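Briduno Block Set: Owner's Guide
Section 3. Laying Out Flat Patterns

Most sets get used for towers first. The flat patterns in this section are easier for younger children and also work well for sorting by color. You need a level surface and enough room to spread the blocks apart.

3.1 Preparing the surface

1. Clear a tabletop or a patch of hard floor. Stone, tile and sealed wood are all suitable. Carpet is too soft for straight lines.
2. Wipe off crumbs and grit. Grit under a block makes it rock and will scratch the paint.
3. Tip the blocks out gently and turn them so the broad faces are down.
4. Move the wedges and other odd shapes to one side. They are used in Section 4.

CAUTION: Do not drop blocks onto stone or tile. Corners chip.

3.2 The long chain

1. Lay one long yellow block pointing away from you.
2. Set a green block crosswise at its far end, on the left.
3. Place a purple block on the right of the yellow one to make a short arm.
4. Continue the line toward you with two more purple blocks, end to end.
5. Finish with an orange block turned to the right, so the chain ends in an L.

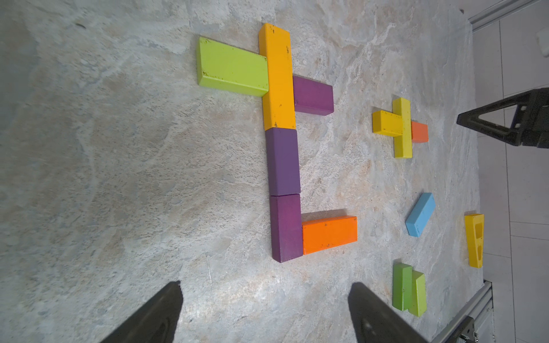

6. Close any gaps by pressing lightly on the two ends of the line. If the chain bends, straighten it from the middle outward.

NOTE: Shades vary between batches. A violet block and a deep purple block count as the same color for all patterns in this guide.

3.3 The cross

1. Lay one block lengthwise as the upright.
2. Butt a yellow block against its left side.
3. Butt an orange block against its right side. The two arms do not have to line up exactly.
4. Keep spare blue and green blocks nearby for extending the pattern.

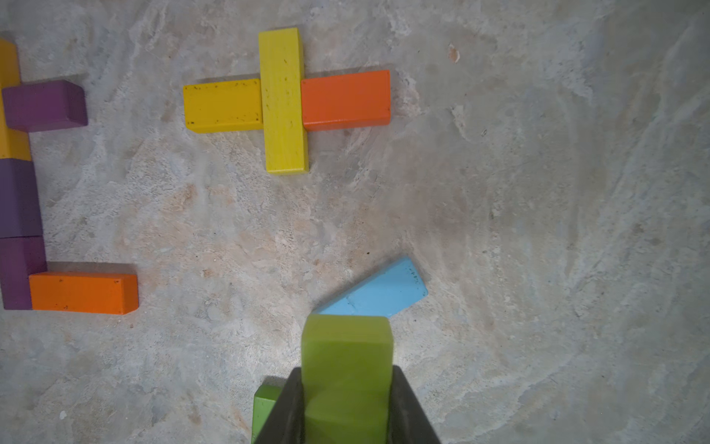 5. To extend the cross, add one block at a time and let go before reaching for the next. Leave a finger's width between the cross and any other pattern until both are finished.

3.4 Blocks on edge

Blocks can also be stood on their narrow edges to make walls beside a flat pattern. Start with the longer ones, and set them down last so sleeves don't knock them over.

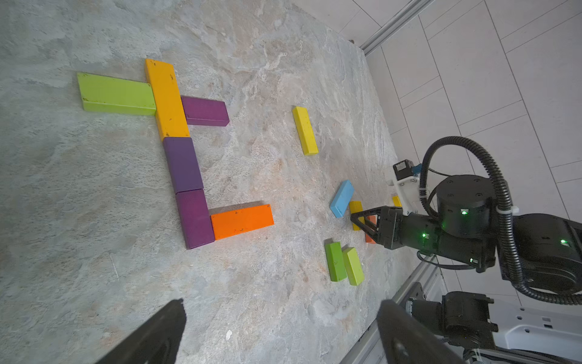 Pelupessy wrote in to say that edge-standing blocks held up better after the bottoms were wiped with a dry cloth, and that two walls set side by side were less likely to fall than one alone.

3.5 Putting away

1. Take patterns apart from the ends.
2. Return the blocks to the tray in a single layer, long ones first.
3. Keep the tray dry. Do not soak the blocks.

Replacement blocks are listed under part number 277.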